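Bustdale Student Robotics Forum > Manipulation > Course projects
Thread: Summer kitchen project, place-in-pot task, training set questions

b_ghaffari wrote:
Starting a thread for the Preltcombe section so the questions stop arriving by email. The task is fixed for this term: simulated kitchen, single arm, parallel gripper. Pick up the small item, carry it to the pot on the cooktop, release. Item position and kitchen layout are drawn from the seed. The pot can spawn on any burner that passes the reach check.

Demonstrations are teleoperated and logged at 8 Hz. An episode times out at 40 seconds. Use the Ogbonna logger and not your own script, because three groups last month wrote quaternions in the wrong order and we lost a week.

Weekly log follows. Please read it before replying.
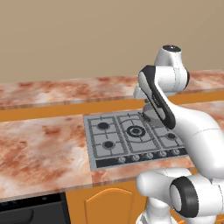
PRELTCOMBE — Sunday, July 19, 2020

The merged set now has 572 episodes that pass the automatic check. The check tests one thing: item center inside the pot volume on the final step. It says nothing about the path. I replayed a sample by hand and found two recurring problems.

First, wrist clearance over the cooktop. Several operators fly the hand low across the grates and correct late. The arm comes in from the right in some layouts and from the left in others, and with the right-hand base the far right of the cooktop is partly behind the arm from the fixed view. Operators who drive from that view alone tend to guess depth.

Second, release height. Some people let go well above the pot and some go down almost to the bottom before opening. Both pass. A policy trained on both will average them, and the average is sometimes a collision with the rim.

My proposal is to filter on release height and drop whatever falls outside the band.

Bijan

tmk_rotor wrote:
Against. You are throwing out episodes that succeeded. Height at release isn't an error, it's variation, and variation is what keeps the policy from falling over when the start pose shifts. If averaging is the problem then the regression loss is the problem. Use a mixture head.

b_ghaffari wrote:
A mixture head doesn't help if one mode has a dozen examples. I tried it in June with five components. Two collapsed, and the remaining ones split on base side, not on release height.

lowpass wrote:
Which is information in itself. Base side is the largest source of variance in the set. Has anyone tried expressing actions in the pot frame? We did this for the drawer task and the left/right difference mostly went away. You do need the pot pose at inference, but you have that in sim.

tmk_rotor wrote:
You have it in sim. The final evaluation is image only, see section 2 of the handout. Pot pose is privileged.

lowpass wrote:
Then predict it. Small auxiliary head, train on ground truth, use the prediction at test time. Everyone does it.

itum_user4 wrote:
Second-year here, using the Itum viewer for replay. Question about the rim. My policy gets the item to the pot and then hangs there until timeout. Gripper command stays between open and closed. Is that the averaging thing or did I break something?

b_ghaffari wrote:
Probably both. Check whether your gripper action is binary or continuous. The logger writes it as continuous. If you train on it with a squared loss you get a hesitant gripper near any transition. Threshold it first and use cross-entropy.

On the hovering, look at where it stops relative to the near wall of the pot. The operators approached with the hand already angled down, and the item passes over the rim before the hand is centered. If your policy stops at the rim, it has learned the approach and missed the last part of the travel. 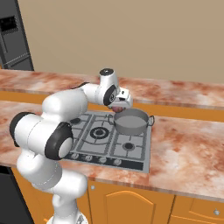
The second half of that segment is short in the data. At 8 Hz you get only a few samples between crossing the rim and opening the fingers, so the loss hardly sees it. Weight those steps higher or resample. I got a clear improvement from weighting alone, before any filtering.

tmk_rotor wrote:
So weighting fixed it and the filter isn't needed.

b_ghaffari wrote:
Improved it. The rim contacts are still there. I will run both and post the table.

greaseless wrote:
Small thing on the contact numbers. The handle loops on the pot have their own collision meshes and the counter that reports "rim contact" doesn't separate them from the body. Part of what you call rim contact may be a finger brushing a handle. Look at the geom IDs in the contact log before you filter anything on it.

b_ghaffari wrote:
I did not know that. Checking.

itum_user4 wrote:
Thresholded the gripper, retrained. It opens now. Sometimes too early, but it opens. The run has 3428 steps so far and the loss is still going down, so I'm leaving it overnight.

lowpass wrote:
Keep a fixed set of evaluation seeds, with base side balanced. If you draw new seeds on every checkpoint you will be reading noise.

b_ghaffari wrote:
Update on contacts. greaseless is right, handles are included in the count. I have split them in the checker and pushed it. Pull before you run anything else. The release height filter is on hold until I have recounted. tmk_rotor, this does not mean I agree with you.

tmk_rotor wrote:
Noted. Post the per-side numbers as well when you have them. I still want to see the mixture head with two components and not five.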